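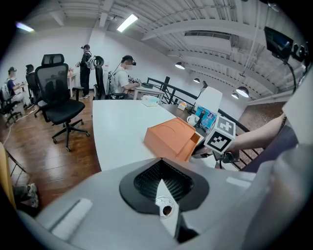

Asasden Shared Workshop Completes First Build of the Fikeck Hand-Held Gripper

December 10, 2023
By Tullio Longo, Asasden Shared Workshop

RARNENT – The Asasden Shared Workshop is pleased to announce the completion of Fikeck, a member-built system of hand-held grippers intended for teaching manipulation tasks to small robot arms. The design files, parts list and assembly notes will be released to the public under an open licence.

Work on Fikeck began in July, when members of the workshop's automation group set out to build a demonstration tool that could be made with equipment commonly found in a shared shop. The project has since recorded 844 hours of member labour, including design, printing, assembly and software. The cost of materials for a pair of grippers is $233, excluding the headset and computer.

A Fikeck gripper is held in the hand and used to carry out an ordinary task, such as lifting a box or steadying a part on a table. Each gripper carries a white cube printed with black square markers, from which its position can be worked out while the task is under way. The recorded movements are then used as the starting point for a program that runs on an arm fitted with similar fingers. The operator does not need to write any code during the session.

The grippers are normally used in pairs. Early in the build, the group worked with a single unit and found that many household and bench tasks were awkward to demonstrate with one hand. The second unit required a new bracket and a revised cable route. The marker cube was also moved forward on its mount so that it would be less often hidden by the operator's forearm.

Current sessions use simple plastic parts on a plain white table. Members practise with both grippers, using one to move a part and the other to support it or to press against an edge. Light grey plastic was chosen for the housings after an earlier glossy white version produced reflections under the workshop's tube lighting. 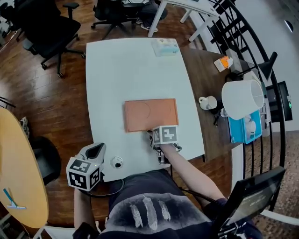 A gripper in the operator's right hand is pressed to the corner of an orange board during a two-handed session.

"The aim was a tool that a member could build at a kitchen table or in our shop and repair without sending anything away," said Tullio Longo, project lead for Fikeck. "The bracket went through more revisions than any other part. It now goes together with common fasteners, and a worn finger can be replaced without removing the cube."

The project received support from Arsenault, a local supplier of fasteners and printing materials, which provided filament for the prototype stage. Arsenault had no role in the design and holds no rights to the finished files.

The public release will consist of printable files for the housing and bracket, a marker sheet for the cube, a wiring diagram and a written assembly guide. A first-time builder should allow roughly 28 hours for printing. Assembly of one gripper takes 90 minutes once the parts have been cleaned and the threaded inserts fitted. Builders are advised to print the marker sheet on matte stock and to confirm its scale with a ruler before cutting.

Further development will concentrate on the cable, which remains the part most likely to interfere with the operator's movement – particularly when the two grippers are brought close together. A version with a shorter lead is being tested. The group also intends to publish a smaller housing for younger members and for operators who find the present grip too wide.

Members of the Asasden Shared Workshop may book a Fikeck session through the front desk after completing the bench safety orientation. Schools and other community workshops that wish to build their own set may request the files in writing.

Media contact: Tullio Longo, Asasden Shared Workshop, Rarnent
© 2023 Asasden Shared Workshop. All rights reserved. | Contact | Back to top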